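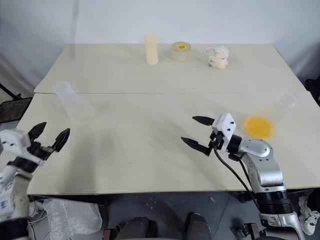 Clendale Drivers Help > Repairs and Recalls

Recall letter for fuel pump, dealer says "no parts", what do I do in the meantime

Posted by Sofia Azevedo, 5/31/26

Typing this on my lunch so sorry if it's a mess.

Got a letter from Larkar two weeks ago saying my car (Larkar Ranuris, the wagon, bought it used) is in a recall for the low pressure fuel pump. Letter says the engine can stall while driving and not restart. Says to contact a dealer "as soon as possible" and it will be fixed free. Fine.

Called the dealer on Pathirana Road. Guy in service says yes, your car is on the list, no, we don't have the pump, no, we don't know when. He took my number. I called again Thursday and got somebody else who had no record of me calling the first time. She said maybe October. OCTOBER.

I drive 12 miles each way to work and half of it is the highway. No shoulder on the bridge part. Car has not stalled so far, but a couple times it's cranked longer than it should in the morning, and I don't know if that is the pump or just a car being a car.

Questions:

Is it safe to keep driving or am I being dumb

Do they have to give me a loaner? Dealer said "we don't do that for this one"

Previous owner says she had a fuel pump put in before she sold it. I have the receipt from her, $298 at an independent shop. Does that mean I'm already fixed? Or could I get that money back even though she paid it and not me?

Can I just pay someone to swap it now and send Larkar the bill

Thanks. Please don't just tell me to sell it, I still owe on it.

3 answers

Answer from Judite Pacheco

I did 9 years at a service desk, different make, so take the Larkar specific parts with that in mind. Going in your order more or less.

Safe to drive. Read the letter again, the whole thing, the back too. There are two kinds of letter. One says stop driving / park it, usually in big type, and they mean it. The other says bring it in when parts are available, and that one usually lists warning signs to watch for. If yours says park it, park it, and the loaner conversation gets a lot easier for you. If it's the second kind then it's your call, but long cranking is something I would not sit on. On the pump recalls I handled, long crank, rough idle and the check engine light were on the list of signs. Tell the dealer you have a symptom. Use that word. "My car has a symptom listed in the recall" is a different phone call from "when will my part be in". They should look at it, and a car with a symptom often goes ahead of one without when pumps show up. Not always. But ask.

If the crank gets longer, or you get any hesitation when you step on the gas, I'd stop taking it on the bridge. Use surface streets if you've got them. And if it ever does die on you while moving: power steering gets heavy and you'll have brakes for a push or two and then the pedal goes hard. Don't pump it. One long firm press, hazards on, steer for whatever space there is. Shift to neutral and try a restart only if you're somewhere it makes sense to.

Loaner. In the US there's no blanket rule that says they have to give you one for an open recall. Sometimes the manufacturer pays for rentals on a particular recall, sometimes only if the car is a don't drive, sometimes only if the customer complains high enough up. The dealer isn't lying to you exactly, the desk person sees a code that says rental yes or rental no. So go over the dealer. Call the customer line printed on the recall letter and ask them to open a case. Get the case number. Write it on the letter. Then call the dealer back and give THEM the case number. I saw rentals get approved this way all the time when the desk had already said no.

When you call have ready:

VIN
mileage
date you first called the dealer, and who you talked to if you got a name
the symptom and when it started
your commute, yes really, tell them about the bridge with no shoulder

Keep it polite. The person on the phone can type a nice note or a short one.

The receipt. Two separate things here.

First, no, it does not mean you're fixed. If the shop put in a pump from the same bad batch you could have the same problem with a newer date on it. Or they could have put in an aftermarket pump that has nothing to do with the recall. The recall stays open on your VIN either way until a dealer closes it. Look on the receipt for a part number. If there's one, give it to the dealer, they can check it against the bulletin. Also make sure it's even the right pump! Some engines have 2, a low pressure one in the tank and a high pressure one up on the engine. The recall is for the low one. If the receipt says high pressure then it's a different repair altogether and forget about it.

Second, the money. Recalls generally come with a reimbursement plan for people who already paid for the same repair, and there should be a paragraph about it in the letter. There are cutoff dates and they want proof: itemized receipt, proof of payment, VIN on the paperwork. It normally goes to whoever paid, so that would be the woman you bought from. Be nice and send her a copy of the letter. She can try for it.

Paying someone now. I'd be careful. The reimbursement is mostly for repairs done before the recall notice went out. Once you've had the letter, they can say you knew a free fix was coming and chose to pay. Some will still pay if a dealer turned you away, and it's in writing that they turned you away, but get that agreed with the case person first. Before, not after. And you'd still need to take it in later for the official one, so you've had the tank area opened up twice.

Last thing, file a complaint with NHTSA. It's a form online and doesn't take long. It won't get you a pump next week, but they do read them, and a pile of complaints saying "no parts till fall" is how they find out that's going on.

Edit: forgot, call other dealers. You aren't tied to the one on Pathirana. Any Larkar dealer can do the recall, and parts get allotted by store, so a small sleepy one out of town may have a pump sitting on the shelf. I've seen people drive an hour and get it done same day.

Comment from Sofia Azevedo: ok this is super helpful thank you. Letter is the second kind, "contact your dealer", no park it language. Long crank IS on the list on the back, I never turned it over. Receipt just says "fuel pump asy" and no number. Calling the shop tomorrow to see if they kept anything.

Comment from Judite Pacheco: They might, most shops keep the parts invoice from the supplier a few years. Ask for that and not their copy of the customer receipt, the supplier one will have the number.

Answer from wagonguy

sell it

ok kidding I read the last line. But I had the same recall on mine. Dealer told me keep the tank over half and it'll be fine. Did that all winter, no stall. So do that.

Comment from Judite Pacheco: A full tank does help keep an in-tank pump cooler and it's no harm to do it. It doesn't fix a bad impeller, if that's what theirs is. Please don't treat it as the repair.

Comment from wagonguy: worked for me

Answer from tmk_clendale

Not a mechanic. Few things from when I went thru this with a different recall (airbag, not pump).

Check your VIN on the NHTSA lookup yourself, and check it again every few weeks. Mine had a second recall show up while I was waiting on the first and the dealer never mentioned it. Got both done in one visit.

Since you bought it used, make sure Larkar has YOU as the owner. You got the letter so probably yes. But the follow up letter, the one that says parts are in, mine went to the old owner's address for some reason. Sat there for weeks. There's an ownership update form on most of the manufacturer sites.

Email the dealer as well as calling. The phone calls go nowhere, like you saw, the second person had no idea about the first. With an email you've got the date and what they said. "Please confirm that parts are not availble and that I am on the waiting list." One line. If they write back yes then that's your proof for the case person Judite is talking about.

Also when it finally gets done get the paper that says recall completed with the campaign number on it. Even though it's zero dollars. They'll try to let you go without one. You'll want it when you trade it in.

And on the loaner, I got one by asking for the service manager and not the desk. Took two tries. It was a terrible little car with no cruise control but it ran.

Comment from Sofia Azevedo: Update. Called the number on the letter, 40 min hold, have a case number now. They said rental is "under review" because of the symptom. Also found a dealer on the other side of the county who said they get a few pumps a month and put me on the list, they're doing symptom cars first. Taking the back road to work till then, adds a lot of time but whatever. Will post when I hear

Comment from tmk_clendale: nice. get the name of whoever put you on the list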